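# Teaching by hand and by remote: the Wurnau gallery

This page goes with the Wurnau teaching sessions, which ran through the winter at the Ekarness workshop. The aim was to find out how well a person can show an arm a small tabletop job, first by holding the arm and moving it, then by steering it from another desk, and then by doing the same in simulation.

We kept 3,314 demonstrations in all. Of those, 565 were done by hand on the real arm and the rest came through remote control or the simulator, which we call Fleden. Each one was saved with the joint positions, the gripper opening and the view from the wrist.

The job changes a little between sets, but most involve small cups, a container and a bin. In Fleden the cups start in a different arrangement each time, and the person steering has to choose which one to go for first. Two people will often choose differently, and we left both versions in.
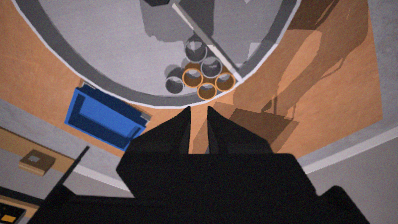
**Does the person steering need to know how to program?**

Most of ours didn't. They had a short practice on the Vida hand controller, usually four runs that were thrown away, and then began recording. The buttons are for opening and closing the gripper, and the rest is done by moving the hand.

Fleden, wrist view. Open gripper at the near side of the round container, with three grey cups and three orange ones inside. The blue bin is to the left.

A few notes for anyone using the recordings:

- Runs where the operator stopped and began again are kept whole. The pause is part of the file.
- Hand-guided runs are slower at the start and quicker at the end. Remote runs are more even.
- Shadows in Fleden are switched on for every set from December onwards. Earlier sets have flat light.
- A dropped cup does not end a run. The operator may pick it up or carry on with another.

Guiding by hand gives a better feel for contact, and people tend to press less hard. Its drawback is that the operator's own arm gets into the overhead view. Remote control keeps the view clear, but depth is harder to judge from a screen, so operators approach more slowly and correct more often near the edge of a container.

The full list of runs is kept at Ekarness with the session sheets. Sets are numbered in the order they were recorded, and the hand-guided ones have an H after the number.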